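Cuaderno de taller, Landeg
2023-09-07

Sigo con las probetas de acabado. El barniz Drimiser al agua, lote 2207, lleva dos manos sobre haya y una sobre pino. Lijado entre manos con grano 320, en seco. El pino levanta más fibra de lo que esperaba en la primera mano, sobre todo en las testas.

Pesé el bote antes y después de la segunda mano: 887 g al empezar. La cifra final la tiene Zulema en su hoja, falta pasarla aquí.

Temperatura del cuarto, 21 grados. Humedad sin apuntar, el higrómetro sigue sin pila. Meinir dice que hay una en el cajón de las brocas, no la encontré.

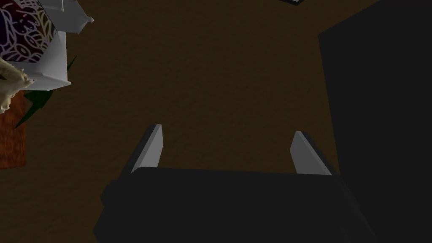 Pinza sobre superficie marrón, render.

Comparación con el aceite Herkia: el aceite oscurece bastante el haya y deja un tacto más agradable, pero a las 38 horas todavía manchaba el trapo. El barniz no manchaba a la mañana siguiente. Para los tableros de la biblioteca me inclino por el barniz. Darcy prefiere el aceite por las reparaciones, y en eso tiene razón: el barniz obliga a lijar el tablero entero.

Probar rodillo de espuma en vez de brocha. Con la brocha quedan marcas en los cantos, se notan a contraluz.

Pendiente:
Prueba de la taza caliente en las dos maderas.
Pedir otro bote antes de noviembre.
Devolver a Gregor la lijadora orbital.
Etiquetar las probetas por detrás, la 4 y la 6 están sin marcar.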